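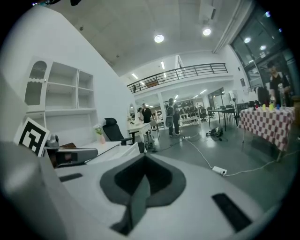 White desk, gray device and a marker card

Search this site Search Go

Filed under: Drip Irrigation, Spring Jobs

How to Clean a Disc Filter and Flush Your Drip Lines Before the Season

Every February I get the same itch. The seed trays are filling up, the ground is still too cold to do much with, and I start wandering down to the pump shed to poke at things. So I might as well poke at them usefully! If you run drip on vegetables or berries, give one afternoon to your filter and lines now, before anything is planted and you can still see what you're doing.

I'm working with a small setup: a Jomico pump pulling from a pond, a Hatari disc filter, one pressure regulator and a main line feeding the field headers. All in, it's 2,778 feet of drip line, which sounds like a lot until you meet somebody who grows almonds. Your parts will look different but the order of work is the same.

What you'll need

An old toothbrush (soft bristles, please, stiff ones scratch the grooves)
Two buckets
White vinegar, or citric acid if you've got it
Silicone grease for the O-ring
A pressure gauge that you trust
A handful of goof plugs and a few spare couplings
Boots you don't mind soaking

Step 1: Shut it down and let the pressure out

Turn off the pump and switch it off at the breaker too. Close the valve upstream of the filter, then open a valve downstream and wait for the gauge to drop to zero. I once skipped the waiting part and wore the filter lid on my forehead for a week. Give it the extra minute.

Step 2: Pull the discs

Undo the clamp and lift the housing straight up. The discs sit stacked on a spine in the middle, and on mine there's a wing nut on top that backs off by hand. Slide the whole stack onto a piece of string before you take it anywhere, so they can't go rolling under the workbench.

Look at what's on them before you rinse. Brown slime is usually algae and bacteria, and it comes off easily. Hard white crust is lime. Rusty orange means iron, and if there's a lot of it you should get your water tested, since a filter can't catch iron that's still dissolved.

Step 3: Soak and scrub

Swish the stack in a bucket of plain water first. If the discs come clean with that, lovely, go on to the next step. If they're crusty, drop them into a mix of half vinegar and half water and leave them while you go and do something else. I usually leave mine till after lunch. Then fan them out along the string and brush both faces. It's tedious — put the radio on.

Never mix the vinegar with bleach or any chlorine product, and don't use a bucket that had chlorine in it unless you've rinsed it really well. The two together make a gas you don't want in a closed shed.

Step 4: Put it back together

Wipe out the housing, check the O-ring for nicks, and give it a thin smear of silicone grease. Stack the discs, tighten the nut until they're snug, then seat the lid and close the clamp. If your discs have arrows or color codes, match them up. A loose stack lets grit slip between the grooves and you'll have done all that scrubbing for the fun of it.

Step 5: Flush the main, then the headers, then the lines

Work from the biggest pipe to the smallest. Open the end of the main line with every field valve shut, start the pump, and let it run until the water is clear. Close that end, open the header ends, and do it again.

Now the drip lines. Open the far ends 3 at a time, no more than that on a pump my size, or the flow gets too lazy to push the dirt out. My longest runs are 200 feet and they take noticeably longer than the short ones by the gate. The first burst will be ugly. Catch some in a jar if you're curious, then keep going until a fresh jar looks like something you'd give the dog.

My neighbor Niamh Mac Mathúna grows strawberries over at Nic Giolla, and she got me into the habit of writing down the meter reading once the flush is finished. Mine said 2,888 this year. It gives me a starting point for the season, and if the number jumps later on with nothing to show for it, I go looking for a leak.

Step 6: Walk the rows

Close all the ends and bring the system up to pressure. Then walk it, slowly. You're looking for fountains (mouse holes, mostly), wet patches near the fittings, and emitters that aren't dripping at all. Plug the small holes and cut out the chewed sections. A blocked emitter will sometimes clear if you flex the line between your fingers with the water on. If there's a whole string of dead ones, I replace that stretch and move on.

Check the gauges on both sides of the filter while you're up and running, and write those down too. With clean discs the gap between them should be small. When it widens during the summer, it's time to clean again.

I keep my numbers on an Evitz clipboard hanging on a nail by the pump, with the pencil tied on.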